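Site Visit: Lorkov Garment Returns, Grullevcombe
2 March 2023

The visit lasted half a day and covered receiving, sorting, repacking and a small automation area at the back of the building. Lorkov handles returned clothing and home textiles for online sellers. The site employs 54 people on two shifts and has been in this building for 4 years.

Receiving
Returns arrive in mixed cartons. An operator opens each carton, scans the return slip and puts the contents on a belt. There is no machinery here apart from the belt and a label printer at each station. Lorkov looked at automatic carton opening and dropped it, as too many cartons come back taped in ways the cutter could not handle. The operators we spoke to were in favor of that decision. One had seen the trial unit cut through a sweater.

Sorting
Sorting was automated first. A tilt-tray sorter supplied by Otesow feeds 100 chutes, and items are assigned by seller and category. Before the sorter, this work was done by hand from rolling racks, and the walking distance per shift was the main complaint. Those jobs have gone. Most of the people moved to inspection, which pays one grade higher but is done standing in one place under bright light. Several said they missed the walking. The company has since added stools and a rotation between inspection and chute clearing.

Noise at the sorter is noticeable. Ear protection is required inside the yellow line, and conversation is difficult anywhere near the discharge end.

Inspection and repacking
Each item is unfolded, checked for marks and missing parts, refolded and bagged. The target is 800 items per shift for the whole line, down from a higher figure that was withdrawn last July after errors went up. Inspectors grade by touch as much as by eye, especially with knits and fleece, and the supervisors did not claim that a camera could replace this. What they want to remove is the handling on either side of the check – picking a garment off a pile, spreading it, and getting it back into a bag.

Automation area
Two-arm cells are being tried on that handling work, using a control package called Wubshet. The arms are mounted side by side on a slotted aluminum rail and each carries a small camera over the gripper. Soft goods remain the hard case. A rigid box has known faces to grip; a plush garment changes shape as soon as one fold is lifted, and clear bags are difficult for the cameras.

Staff from inspection spend one shift a week here. They choose the items, note failed picks and decide which garments are too delicate to be included. It is paid at the inspection rate, and there is a waiting list. The questions they raised with us were practical ones: who clears a jam, who signs for a damaged item, and whether the cell's output counts toward the line target. The first two have written answers. The third was still under discussion.
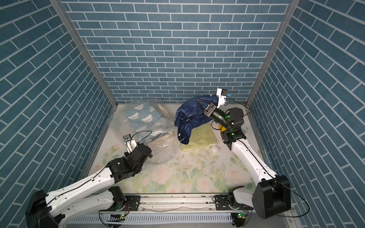 Notes for other visitors
Safety shoes are required and are not supplied at the gate. Parking is on the north side, and the entrance from the main road is easy to miss. Allow extra time for the automation area, which is a long walk from reception and was the part of the tour where we ran over schedule. The canteen closes between shifts.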